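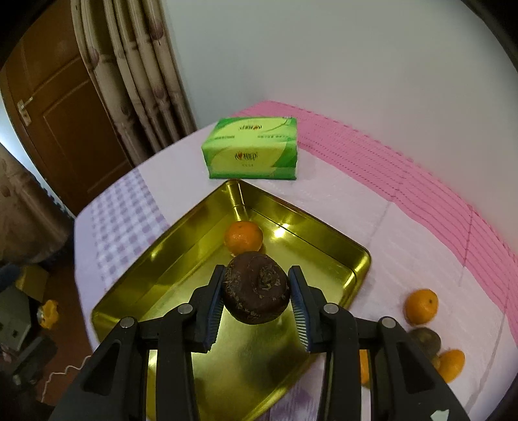 By Laine Vanags | Mar 20, 2025

Stories & Reading > How Books Work

How do writers make up new words?

Have you ever read a story and bumped into a word you'd never seen before, but you knew what it meant anyway? Brilliant, isn't it! Writers have been inventing words for hundreds of years, and you can do it too.

One way is to squash two words together. Lewis Carroll loved this. In his poem Jabberwocky he used "chortle", which is a chuckle and a snort mixed up in one. People liked it so much that it went into the dictionary, and now your gran can chortle whenever she wants. He called these "portmanteau" words, after a kind of suitcase that opens into two halves.

Another trick is to listen to the sound. Say "gloop" out loud. Now say "tink". Which one is a spoonful of cold porridge, and which one is a tiny bell? You didn't need any help with that! Heavy, slow things often get long, droopy sounds, and small, quick things get short, sharp ones.

You can also stick a new ending on an old word. If a dragon is full of grumbles, she could be grumblesome. If she grumbles all over the village, perhaps she has begrumbled it (poor village).

Names work in the same way. Woo-jin Ma, who is in my Saturday writing club, made up a town called Wurstead for his story, and a wizard called Druseo who lives on the hill behind it. Wurstead sounds muddy and a bit cross. Druseo sounds like somebody with a very long cloak. Then he added a frozen forest, Furuvix, and we all shivered!

Want a go? Write down 10 ordinary words, such as puddle, whisker, thunder and sock. Swap the beginnings and ends until something makes you laugh. A thisker! A sunder! (Oops, that one is a real word already. Look it up.)

Then put your best one into a sentence and read it to a friend without saying what it means. Can they guess? If they can't, try adding a clue nearby, like "He was so thiskery that he had to shave twice before breakfast."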